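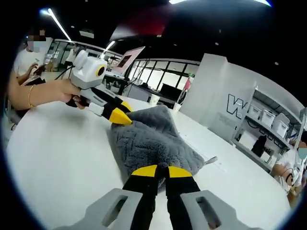 Why did my rollover check come with 20 percent missing, a reader at Galtell wants to know, and can I get it back before tax time?

Newsletter > Retirement & Savings > Reader Mail

Good one, and we get some version of it every winter. Short answer — yes, probably, but the clock is running and you have to put up money you may not have lying around.

What happened. You left the job, filled out the form, checked the box that said pay to me. That's an indirect rollover. When a workplace plan cuts the check to you personally it has to hold back 20 percent for federal tax. Not a fee, not a mistake by the plan. The plan has no choice in it and calling them to complain won't change a thing (you can try, bring a book).

You now have 60 days from the day you recieved the money to get it into an IRA or a new employer's plan. Sixty days, weekends and holidays count. Not two months, not "by April."

The part that trips people. To avoid tax on the whole thing you have to put in the whole thing, including the piece you never got. Say the balance was $4,000. The plan kept $800 and mailed you $3,200. You roll over $3,200 and feel fine about it. But the $800 is now treated as a withdrawal, taxable, and if you're under 59½ there's usually another 10 percent on top of that. Small numbers here. Add a zero or two and it's a bad spring.

So you find the $800 somewhere else — savings, a bonus, whatever — and deposit the full $4,000. Then the $800 that was withheld shows up as tax already paid when you file. Might come back as a refund, might just cover something else you owe. Either way you're credited.

Can't find all of it? Put in what you can. Every dollar you get in before the deadline is a dollar not taxed. Even an extra $300 helps.

Next time, ask for a direct rollover. Plan to plan, or plan to IRA. No withholding, no 60 days. Sometimes they still mail the check to your house, and people panic, but look at the payee line. If it's made out to the new custodian "FBO" and then your name, that's direct. Don't try to deposit it in checking. Just forward it, and keep a copy.

A few more things that came up in the same batch of mail:

The once a year rule. You only get one IRA-to-IRA indirect rollover in any 12 months, across all your IRAs put together. Money coming out of a workplace plan doesn't count toward that. Direct transfers don't either.

Roth money. If the old plan had a Roth piece it needs to go to a Roth IRA or a Roth account in the new plan. Two pots, two checks usually. We heard from a Furkeslow retiree who had both land in the same traditional IRA and spent 37 days getting it untangled. Look at the confirmation when it comes.

Company stock. If you've got a lot of employer shares in the plan, stop and ask before you roll anything. There's a different tax treatment that can be worth having and once the shares go in the IRA you've lost it.

Missed the 60 days already? There's a self-certification letter for certain reasons — serious illness, a check that got misplaced and never cashed, an error by the bank, postal error, a few others. Forgetting isn't on the list. You send the letter to the new custodian, not the IRS, and keep your copy with your tax papers. The IRS can still question it later.

Forms. You should see a 1099-R from the old plan by early February or so. It will show the full amount as a distribution even if you rolled over every cent. Thats normal. You report the rollover on your return and the taxable part comes out to zero. The IRA side shows up on a 5498, which doesn't arrive until late spring, so don't wait for it to file.

Folks moving over from the old Gradov plan, your packet has the direct option on page two, bottom. The box is tiny. Alarcón people, yours is online only and it defaults to a check in your name, so change it before you hit submit.

General information only, rules change and your situation may differ, talk to a tax preparer before you move money. More mail in March.

Recent items
Catch-up contributions: who can and how much
Leaving a small balance behind at an old job
Beneficiary forms, check yours
Reader mail: over 100 questions on required withdrawals
Pension lump sum or monthly, part 2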